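Storing Dry Goods and Leftovers in Plastic Containers
Posted by Dorin Pascu, June 2020

Plastic tubs last for years if they are washed properly and kept out of the oven. These are the habits we use in our kitchen.

Stains
Tomato and curry leave a tint that dish soap won't lift. Mix baking soda with a little water to make a paste, spread it on the inside and leave it for 30 minutes. Rinse with warm water. A second round takes care of most of what is left. Sunlight helps too – stand the open tub on a windowsill for an afternoon.

Smells
Fill the tub with warm water and add 2 tablespoons of white vinegar. Leave it overnight with the lid off. Onion takes longer than anything else. Crumpled newspaper shut inside for a day or two also works on dry tubs.

Lids
Wash the groove with an old toothbrush. If the lid has a rubber seal that comes out, take it out every few washes and dry it flat. Store lids standing on edge in a drawer, sorted by size. Never stack a tub away with its lid on unless it is completely dry.

Flour, rice and sugar
A 1000 ml tub holds enough rice for a small household. Write the name and the month on masking tape and stick it to the side, not the lid. Finish the old batch and wash the tub before refilling.

Leftovers
Cool food before closing the lid. Most cooked leftovers should be eaten or frozen within 4 days. Leave some space at the top of anything going in the freezer – soup expands.
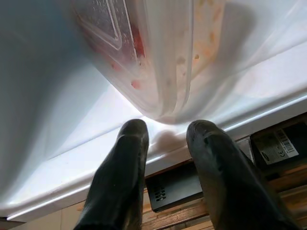

Semi-clear plastic lets some color show through.

When to throw one out
Cracks, a sticky surface or a lid that pops up at one corner all mean the tub is done with food. Ours go to the garage for screws and string.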